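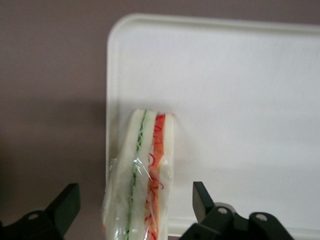 17. Juli 2024, Werkstattbuch

So, Sauerteig Nummer zwei, Mehl aus dem Nemuddale. Angesetzt mit 1000 g Mehl und 700 g Wasser, dazu 20 g Salz, und diesmal hab ich den Teig über Nacht im Keller gelassen. Heute früh stand er bis zum Deckel! Das Barometer zeigte 1011, falls das wen interessiert (mich schon, ich schreib das seit Dezember mit).

Die Kruste ist endlich so, wie ich sie haben wollte -- dunkel, mit Blasen. Innen noch etwas klitschig, also nächstes Mal länger backen. Der Parnix-Ofen zieht hinten links stärker, Blech nach der Hälfte drehen!! Vom Mehl sind noch über 600 g da, das reicht für einen kleinen Laib am Freitag. Den Gärkorb bitte nicht wieder mit Spüli waschen, ausbürsten langt.

Kommentare (3)

krustenfee: Wie warm ist euer Keller?

mehlwurm77: Bei mir wird's mit 650 Wasser besser, 700 läuft mir immer breit.

teigtante: Hinten links, kenn ich -- unserer macht das auch.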